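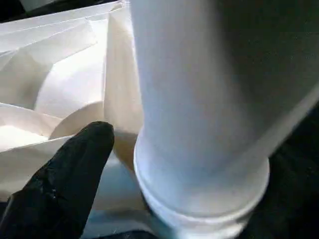
Checklist for the pick-and-pack cell in bay 2, filled in at the 1,000-hour service on Jul 19, 2021. Inspected by Aitana Calvo, sheet reviewed by Huiling Tian. The cell wraps Gumede canisters in crumpled paper before they go to cartoning. Fingertip condition gets the most space in the comments because the fingers work so close to the product. With the black fingertip down by the paper and the white canister standing right beside it, there is little room for a tip that is out of line, and the base ring on the canister has a raised lip that a bad tip can catch.

Mark each item OK, FIX or WATCH. Don't leave blanks. If an item does not apply, write N/A and initial it.

## 1. Before entering the cell

- [x] Cell stopped from the panel, not from the door switch. **OK**
- [x] Main disconnect locked and tagged. **OK**
- [x] Air supply closed and bled down, gauge at zero. **OK**
- [x] Arm in the service position, brake test passed. **OK**
- [x] Door switch stops the cell when opened at slow speed. **FIX**

Comment: The door switch worked on the first two tries and was slow on the third. The bracket had shifted. I moved it back, tightened both screws and tested again until I was satisfied. Closed the same day. Please look at it again at the next service. A.C.

## 2. Gripper and fingers

- [x] Finger mounting screws at the torque on the cell card. **OK**
- [x] Tips rounded and whole, no cuts through the black cover. **WATCH**
- [x] Fingers close evenly on the test block. **OK**
- [x] No paper dust packed behind the finger base. **FIX**
- [x] Wrist camera bracket tight, lens cleaned with a dry cloth. **OK**

Comment: The covers have fine creases. Creases are allowed. Cuts are not, and neither is any place where the cover lifts when you push it with a thumb. I found one soft spot on the left finger near the mount, well back from the tip. It does not lift yet. Spare covers are from Kornar and there is one set in the drawer.

Comment: Dust behind the finger base was packed hard. Brushed out and vacuumed. Don't use the air gun for this, it blows the dust into the slide.

Reply, H.T.: Order another set of covers now. The last order took longer than it should have, and I don't want to run this cell on the only spare.

## 3. Arm and cables

- [x] No oil at any joint. **OK**
- [x] Cable wrap not rubbing at the elbow. **OK**
- [x] Air hose free of kinks through full wrist travel. **OK**
- [x] Base bolts checked against paint marks. **OK**

Comment: Nothing to report. The paint marks are getting hard to see on the back two bolts, so I redid them.

## 4. Paper feed

- [x] Roll guard in place and latched. **OK**
- [x] Cutter blade guard in place. **OK**
- [x] Crumpler rollers clean. **OK**
- [x] Paper sensor reads correctly with a dark card and with a white sheet. **WATCH**

Comment: The sensor on the Bruretti feeder gives a weak signal when the sheet stands up on edge. It still reads. The log shows 1,589 cycles since the last missed sheet, so I left the setting alone.

Reply, H.T.: Agreed. Leave it. If it misses twice in one shift, call me before changing anything.

## 5. Canister nest

- [x] Nest pads flat and glued down at the corners. **OK**
- [x] Canister seats on its base ring and does not rock. **OK**
- [x] Surface wiped, no loose scraps under the nest. **OK**
- [x] Approach path clears the lip of the base ring. **FIX**

Comment: Ran the approach at slow speed with a test canister. The right finger passed closer to the lip than the gauge allows. Retaught the point and saved it under the same name. The old point is in the backup folder from January if anyone needs to compare.

## 6. Restart

- [x] Tools and rags out of the cell, counted against the tray. **OK**
- [x] Locks and tags removed by the person who put them on. **OK**
- [x] Slow-speed run with no product. **OK**
- [x] Slow-speed run with paper and canister. **OK**
- [x] Full speed for 60 minutes with someone at the panel. **OK**

Comment: No stops during the full-speed run. One wrap came out lopsided and was pulled by hand at the carton table.

## Open items

| Item | Who | Status |
|---|---|---|
| Second set of Kornar finger covers | Tian | To order |
| Soft spot, left finger cover | Calvo | Check at each shift start |
| Door switch bracket | Calvo | Recheck at next service |
| Feeder sensor, weak signal | Tian | Ask Gendmont service desk |

Signed copy goes in the red binder at the panel.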